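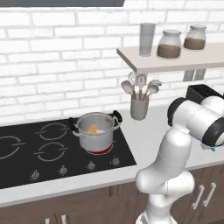
**Gripper trials, round one — 11 Mar 2019**

Belmiro Paiva has been saying since before Christmas that we picked the wrong gripper, and this month we finally gave him the chance to prove it. He has been quite insufferable about the whole thing.

The job was the simulated kitchen, same arm throughout. The old parallel jaw (the Bassi) went up against the newer short-fingered one from the Horkholm project, and both ran under the same controller, with the same gains and the same bugs. We did 671 runs in all, of which 445 count. The rest went to a night when the Brarcombe server filled its disk and carried on cheerfully writing nothing.

The short fingers came out ahead on anything small. The old jaw still holds its own on wide things, provided you come at them dead straight, and it is far kinder about being a few millimetres off. What neither of them likes is a round object near a wall. The fingers close, the object rolls, and the controller reports success in a tone I have come to resent.

We also swapped cameras halfway through, from the fixed views to the wrist. The wrist camera knows a great deal about whatever is between the fingers and next to nothing about anything else. On a close approach the gripper body takes up the whole bottom of the picture, and the arm has to remember where it left the rest of the room.

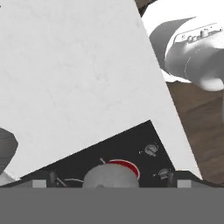
Do we need the wrist camera at all, then? For the last 50 mm, we do; before that the fixed views gave steadier paths and we'd keep those in charge.

The handover between the two is where most of my month went. Switch too early and the wrist view has nothing useful to say. Switch too late and the fingers arrive before the correction does. We settled on 3 thresholds, one per object size, typed into a config file by me and now treated by everyone in Troltthorpe as laws of nature. 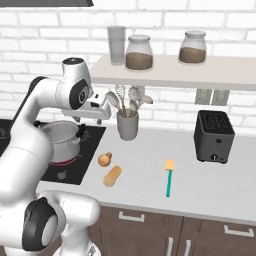 Pots deserve their own grumble. Reaching down over a rim leaves very little room for a wrist that wants to tilt, and almost every planner setting we tried preferred to tilt. From the side view you can see how near the fingers sit to the pot, with a bulky wrist stacked up behind them, and there is no great choice of angles left at that point. Belmiro wants longer fingertips. I want a planner with better manners. We'll try his idea in April, mostly for the sake of peace, and the logs are on the shared drive if anyone would like to take a side before then.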